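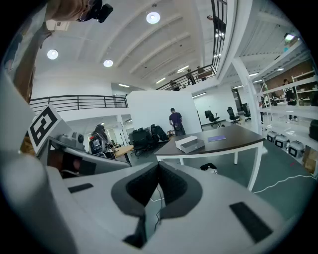 Handheld gripper with black padded jaws and a square marker to the left.

Storing paper records in a damp building

July
By Emlyn Gethin

Members have asked again about mould on boxed papers, so the advice from the Prydderch store is repeated with the figures brought up to date.

Mould on paper is controlled by relative humidity more than by temperature. The upper limit we work to is 60 per cent. In the lower store the reading reached 69 per cent and stayed there until the air brick on the north wall was cleared. It has since come down, slowly, and the corner behind the map chest is still the worst spot.

Boxes should stand at least 200 mm off the floor and clear of any outside wall. Solid shelving traps air at the back, so slatted shelves are preferred. We use the Kaltholm pattern, with the bottom slat left out. The Estero boxes have a better lid but the board is thinner, and they sag when stacked more than 2 high. Full boxes keep their shape better than half-full ones; pack the gap with plain acid-free tissue, never newspaper.
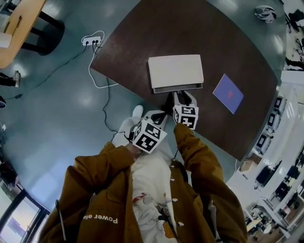
At the table: two hand-held grippers, with a white box near the right one.

Put one meter in each room, at shelf height, away from doors and heaters. Cheap dial meters drift. Check them against a salt test every 3 months and write the error on a label stuck to the back – the label matters, as meters get moved. The Trornis meter has a memory and can be read in the evening without losing the day's peak.

Where mould is already present, bag the item, move it out of the store and leave it alone until it is dry. Brushing damp mould drives it into the sheet. Dry mould can be lifted with a soft brush, out of doors, with a mask on. Photographs and anything on coated paper should go to a conservator untouched.

Silica gel is of little use in an open room. In a sealed box it works well, provided the packets are dried out regularly.

Comments

Rhian: Does the 200 mm apply to metal shelves as well?

Emlyn Gethin: Yes. The material makes no difference.

D.P.: We had the same trouble with Estero boxes. Laid flat they are fine.

Marged: Which salt for the meter test?

Emlyn Gethin: Ordinary table salt, damp, in a sealed bag. It should read 75.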